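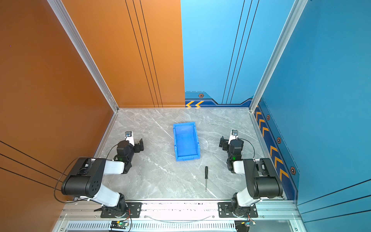 My council has redesigned its parking permit form, and I'd like the old one back.

The old form was a sheet of A4. You filled it in with a biro, put it in an envelope with a cheque and heard nothing for a fortnight. Then a permit came. It was slow and a bit rude, and I never once had to prove to it that I lived in my own house.

The new one lives on a website called Dollora, which sounds like a tablet for hay fever. Dollora wanted a password with a symbol in it. It rejected the symbol I chose. It wanted a gas bill, and when I sent one it told me the file was too big, so I made it smaller, and then it told me the writing couldn't be read. I have been a resident of Gullthorpe for the whole of my adult life and I was defeated by a gas bill.

There is a helpline. I was number 84 in the queue, and a recorded woman kept suggesting I might find it quicker to go online.

I mentioned all this to my neighbour Melur Sitompul, who is 91 and doesn't own a computer. She had gone down to the Boldale Road library, where a young man did the whole thing for her in four minutes while she told him about her hip. So the system does work, provided you refuse to use it.

I'm not against computers. I bank on one. I bought a perfectly good kettle on one in March. What I object to is the word "easier" at the top of the page, when what has happened is that a job somebody at the council used to be paid for is now mine, and the permit has gone up to £84 to cover the improvement.

Mine runs out next week. I have put on a slight limp and I'm going to the library.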